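The door that came with the house

When we bought the place in Unstead, the survey ran to 47 pages and gave one line to the internal doors: "serviceable". I have thought about that word a good deal since.

The kitchen door sticks from October until the clocks go forward. The bathroom door closes perfectly well but will not stay closed, so guests learn to sing. The one to the box room opens outwards onto the stairs, which must have seemed a good idea to somebody in a hurry.

So I have been shopping. I went to the Prellarano showroom on a Tuesday, when it is just you and a man eating soup, and was told that a plain door in pine is £352 before you hang it. Hanging is extra. So are hinges. I asked what exactly the £352 was for and he said, fairly enough, the door. 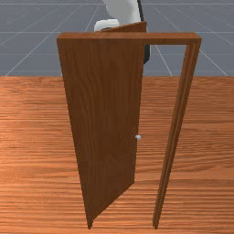

What I did instead

I bought a plane. It cost £30 second-hand and arrived wrapped in a tea towel, which I have kept. The internet is full of people who will tell you to take off a shaving at a time and keep checking the fit. I took off a shaving at a time for 40 minutes, got bored, and took off rather more.

The kitchen door no longer sticks. There is now a draught along the top that you could dry socks in, and on windy nights it hums – a low note, not unpleasant, a bit like a fridge with something on its mind.

The bathroom is next. I have found a small brass hook in the shed and I mean to fit it at the weekend, if I can work out which side of the door people are supposed to be on.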